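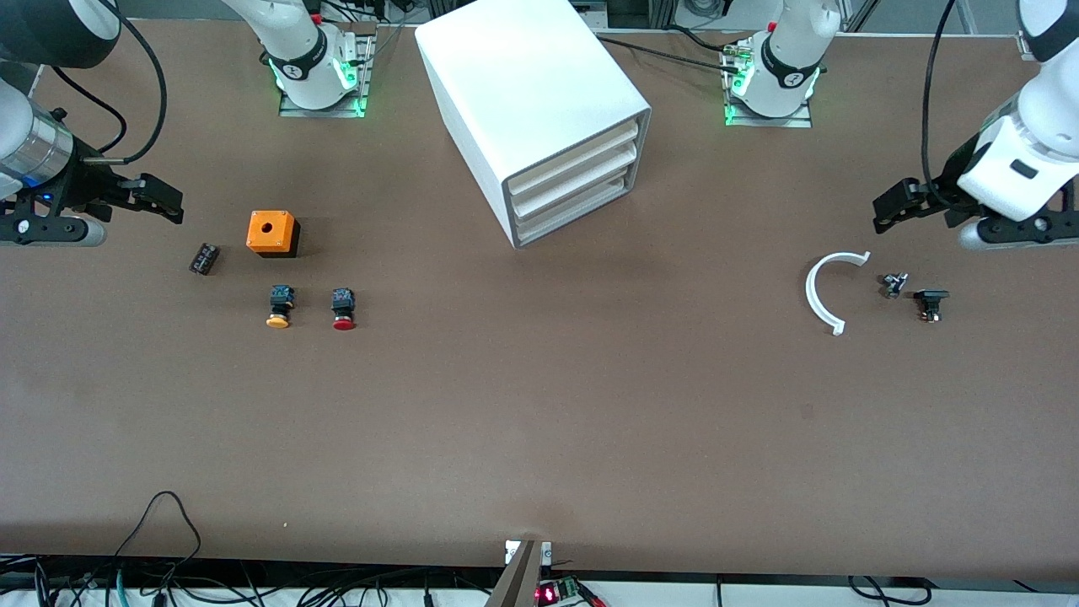 Point-in-time recovery

Point-in-time recovery (PITR) is a method of restoring a database to the state it was in at a chosen moment, as opposed to the state captured by its most recent backup. It is used mostly after logical errors, such as a table dropped by mistake, a bad batch update, or a faulty application release that wrote wrong values for some time before anyone noticed. Most relational database systems support it in some form, and several document and key-value stores do as well.

The technique depends on two things being kept: a full copy of the database files taken before the target time, and an unbroken series of change logs running from that copy up to the target. The copy is restored first. The logs are then replayed in order, and replay stops when the target is reached.

Contents
1 Background
2 How it works
3 Specifying the target
4 Incomplete recovery and log branches
5 Variants
6 Limitations
7 Testing
8 Use at Plundosdale
9 See also

Background

Early database backups were cold copies. The database was shut down, its files were copied to tape, and the database was started again. A failure during the day meant that all work since the last copy had to be entered again by hand from paper records.

Write-ahead logging changed this. Under write-ahead logging, a change is recorded in a sequential log before the matching data page is written to disk. The log was meant first of all for crash recovery, in which a server that stops suddenly can bring its data files back to a consistent state on restart. Once log files were archived instead of overwritten, the same replay code could be applied to an older copy of the data files. Stopping replay early was a small addition to this, and it became a standard feature of commercial systems.

How it works

A typical recovery has the following stages.

Base backup. A physical copy of the data files is taken, usually while the database is running. Pages may change during the copy, so the files are not consistent with each other at this stage. The backup records the log position at which it began and the position at which it ended.

Log archiving. Completed log files are copied to separate storage. Depending on the product these are called archived redo logs, write-ahead log segments, transaction log backups, or binary logs. Binary logs in some systems hold statements or row changes instead of page changes, and replaying them is slower.

Restore. The base backup is placed on the target server. Where the directory layout differs from that of the original server, file locations must be remapped before the database is opened.

Roll forward. Logs are applied from the starting position of the base backup. The database can't be opened in a consistent state until replay has passed the ending position of the backup.

Roll back. Transactions that were still open at the target time are undone, or in multiversion systems are simply treated as aborted.

Open. The database is opened for use. Many administrators open it read-only first, so that the chosen target can be checked and moved later if it was too early.

Specifying the target

The target can be given in several ways. A timestamp is the most common and the least exact, as many transactions may commit in the same second and the server clock may have been adjusted. A log sequence number or system change number identifies one position in the log without ambiguity. Some systems accept a transaction identifier, and replay stops just before or just after that transaction commits. Others allow a named restore point to be created in advance, for instance before a schema change.

Time zones are a frequent source of error. A timestamp without an explicit zone is read according to the settings of the server doing the recovery, which may differ from those of the server where the damage took place. Recovery during the repeated hour at the end of daylight saving time is best done by log position.

Incomplete recovery and log branches

Recovery that stops before the end of the available logs is called incomplete recovery. When the database is opened afterward, new transactions are written at positions the old logs have already used. If both sets of logs were kept under the same names, a later recovery could apply the wrong ones.

Systems deal with this by marking the new line of history. One approach resets the log sequence and assigns a new incarnation to the database. Another gives each line of history a timeline number, which becomes part of the log file name. A full backup is generally recommended once a database has been opened after incomplete recovery. Older backups may remain usable, but restoring from them means crossing a branch, and the history file that describes the branch must also be present.

Variants

Tablespace recovery restores one part of a database while the rest stays online. The affected files are usually recovered in a temporary auxiliary instance, and the objects are then moved back into the main database. Objects that refer to each other across the boundary must be checked first.

Table recovery works in a similar way for one or more tables. In products without direct support, the administrator restores the whole database elsewhere, exports the table, and imports it.

Flashback or rewind features move a database backward by applying undo information or stored page images. They are faster than a restore when the error is recent, but reach back only as far as the retained data and give no protection against loss of the data files.

A delayed standby is a replica that applies logs after a fixed wait, commonly a few hours. If an error is found within the wait, the standby can be rolled forward to just before it and opened.

Limitations

Every log in the series is required. A single missing or damaged file ends the recovery at that point, and later logs can't be used with the same base backup. Operations performed without logging, such as some bulk loads and index builds, can't be replayed and may leave unusable blocks.

Recovery time depends on the size of the base backup and the volume of log to be applied. More frequent base backups shorten replay at the cost of storage. Incremental backups are a common compromise.

The method acts on the whole database or on whole objects. Valid transactions made after the target time are lost unless they are extracted and entered again. Files held outside the database, message queues, and other connected systems are not rolled back with it.

Testing

A backup that has been verified only by checksum may still fail to restore. Missing encryption keys, absent configuration files, and lack of disk space on the recovery host are typical causes. Test restores are normally made to a separate server, with log archiving turned off or directed elsewhere so that the test instance doesn't write into the production archive.

Use at Plundosdale

The records office at Plundosdale moved to continuous log archiving after a nightly job cleared the wrong table in its permit database, Nirkum. The procedure was written by Annelies Pichler and revised by Chathurika Amarasinghe, who added restore by log position. Base backups are made every Thursday. In the first test, 577 log files were applied to a 600-gigabyte copy, and the restored database was opened after 9 hours. The revised procedure limits the test database to 2,000 active permits and is run each July.

See also

Write-ahead logging
Incremental backup
Recovery point objective
Standby database
Checkpoint (databases)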